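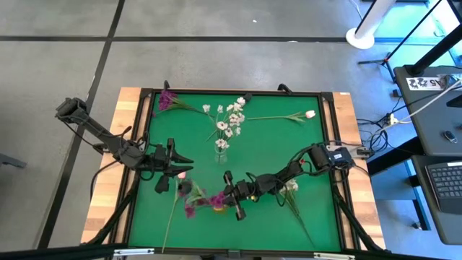

Two arms, one small glass vase and a mat's worth of artificial flowers.

Review: the Tristerlow two-arm recording kit, after 3,000 flower demonstrations

I've wanted to write this one up since January, when we finally got our Tristerlow bolted down and working. We're a small group that collects demonstrations for a policy that arranges stems in vases (it started as a bet about tulips and grew), and this kit has been on our table every working day since. Short version: I love it, with a few grumbles.

The thing I like most is how fast you can turn an episode around. Our old Pacheco rig made you confirm the save, re-home both arms, name the file and confirm again. On the Tristerlow you tap the pedal, the episode closes, and by the time you've scattered the flowers again the arms are ready for you. Our flower episodes average 27 seconds, so those saved moments between them matter more than anything on the spec sheet! On a good morning one operator gets through 67 clean ones before lunch and still has the patience to be picky about them.

Being picky is the other half of the job, and the review tool that comes with the kit is great for it. You scrub both arms' joint traces against the video, mark the bad stretch, and either trim it or throw the whole thing out. We keep fumbles if the operator recovers within the same take — the policy needs to see a stem get dropped and picked up again — and we toss anything where a person reached in to help. Tagging those two cases used to mean a spreadsheet. Now it's one key each.

Artificial flowers are a mean test for a gripper, by the way. A tulip stem is thin and wants to roll, and a big ruffled head hides the exact spot you'd like to pinch. The stock two-finger grippers come to a point, and once you learn to come in low along the stem they're lovely. Squeeze near the bloom and you'll be reshaping petals all afternoon. Dirk Vanhove, our most experienced operator, opens the fingers much wider than I do and gets better grasps for it, so the first thing I'd tell a new buyer is to try that.

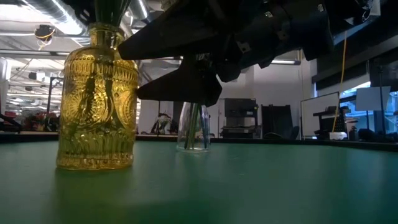

Variety is where I'd spend your time once the basics are running. Clear glass was our first big headache, with stems showing through the wall and highlights sliding around as the daylight changed. Patterned colored glass gives the model something quite different to chew on, and a taller neck changes the whole approach path. We swap or move vases every 20 episodes and log the change in the session notes field, a plain text box that exports with the data. Bless whoever left it plain.

Now the grumbles. Cable management is poor. The supplied clips are too small for the arm cables, and you'll want your own ties before the first long session. The calibration routine is fine once you know it, but the printed guide skips a step (power the left arm before the right, or it hangs at the second pose). And the export to Drarna format drops gripper force unless you tick a box two menus down. We lost a week of force readings to that box, and I'm still a little sore.

Support was quick and friendly about all of it. The Turnow adapter plates fit without drilling, too, so we could reuse the mounts we already had.

Would I buy it again? Yes, and I've been pestering our group to get a second one. If your task is mostly big rigid blocks, you could get by with something cheaper. For fiddly two-handed work with lots of short takes, it's the most fun I've had collecting data. Four and a half stars, and I'll happily update that if they ship bigger clips.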